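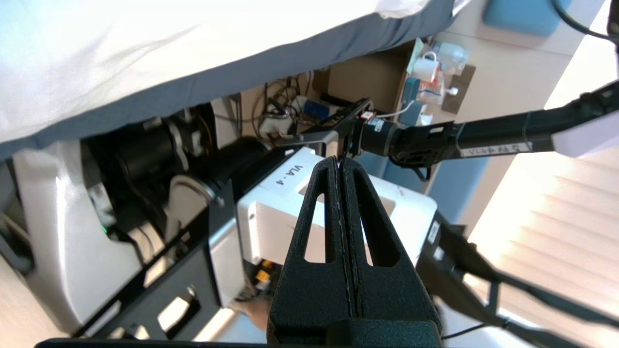 Should white cotton items be folded on a bare table or on a covered one?

A covered table is the better choice. A cloth cover in a dark color keeps the fabric from sliding while it is being folded, and it makes lint, loose threads and small marks on white cotton easier to find before the item is put away.

The following guidance is issued by the Trarerham Household Service for residents who launder and store their own linens. It applies to white cotton sheets, tablecloths, large towels and similar flat pieces.

Preparing the surface

Wipe the table first and allow it to dry fully. Lay the cover so that it hangs evenly on all sides, and smooth it from the middle outward. A cover that has been used for ironing should be shaken outdoors before white items are placed on it. New dark covers should be washed separately at least twice, as the dye may transfer to damp cotton.

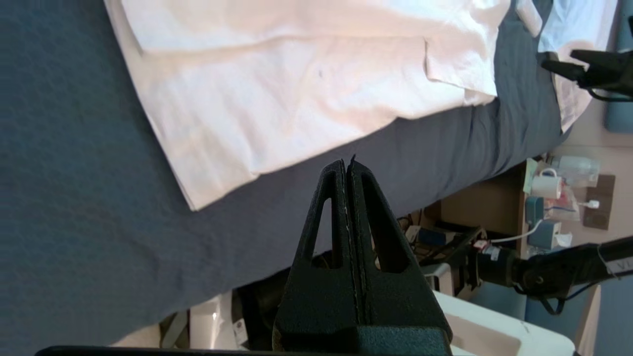
Each piece should be opened to its full size before the first fold is made. Large cloths that come out of the basket in a heap are best lifted by two neighboring corners and lowered onto the table away from the body, which lets much of the creasing fall out without effort. Set smaller or colored items to one side until the white piece is finished. Check both faces of the cloth for specks. Loose fluff may be lifted with a dry brush or a strip of tape. Anything that does not lift should be treated as a stain, and the cloth returned to the wash.

Finding the hem

The hem is the most reliable guide to a straight fold. Side edges stretch over time, and a cloth folded by eye will often finish several inches out of true. Locate a stitched edge, draw it straight along its whole length, and bring the opposite edge to meet it.

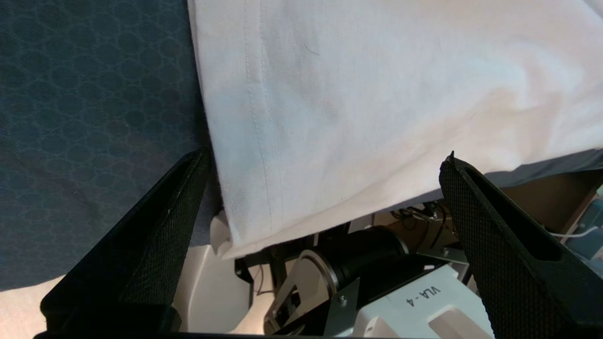 White cotton cloth on a patterned dark cover, with a double row of stitching along the hem.

Agnes Bråten, who prepared the original notes for this page, recommends pressing the hem flat with the side of the hand before the second fold. Where a hem has twisted in the wash, dampen it lightly and pull it gently between the fingers, a short length at a time. Do not iron over a twisted hem — the crease will set and is difficult to remove.

Pilling and wear

Small balls of fiber commonly form on doubled edges, where the fabric rubs against itself. They may be removed with a fabric comb held flat against the cloth. Blades should be kept clear of the stitching.
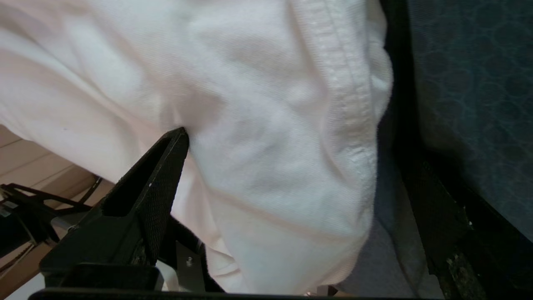 A thick stitched hem with slight pilling.

Storage

Folded whites should be stored in a dry cupboard with the folded edge facing out. Refold any piece that has been left unused for 9 months, placing the creases in a different position. Household linens should be aired each September.

Page reviewed 07/04/2018. Corrections may be sent to Mohammed-Awal Adjei at the Trarerham office.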